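Etik PC Teardown Set
Data card, version of 31 Oct 2022

One robot arm, one gripper, one desktop tower lying open on a slotted table. Etik was put together at Brokthorpe to check whether a machine can take over bench chores in computer repair.

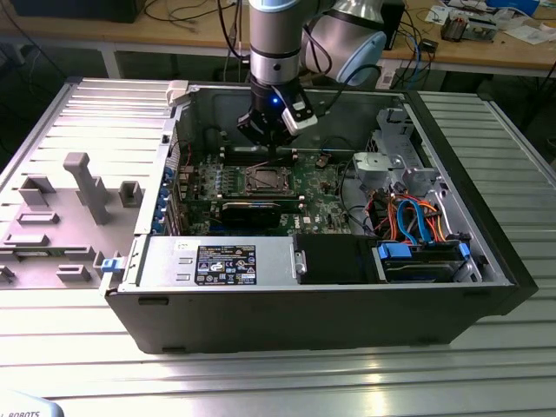
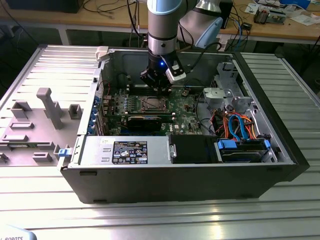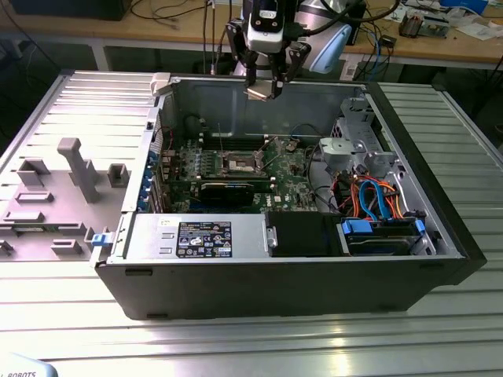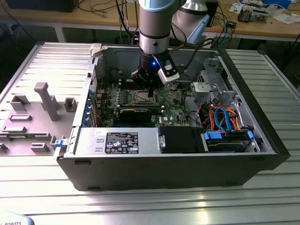
Arm over the open tower. In the third picture the gripper is holding a small flat part.

Contents
254 episodes, 20 of them held out for testing. Most last around 15 seconds. Episodes are trimmed to a single reach, grasp or placement.

Can it do the job yet?
Not without help. The Kekana baseline handles large parts with clear edges. Memory and cables are still weak, and a person has to reset the bench between runs.

Known gaps
One model of case only. Lighting is fixed. Force readings are missing from the August runs.

Loading
Use the Sustoler reader. Older readers skip the gripper channel.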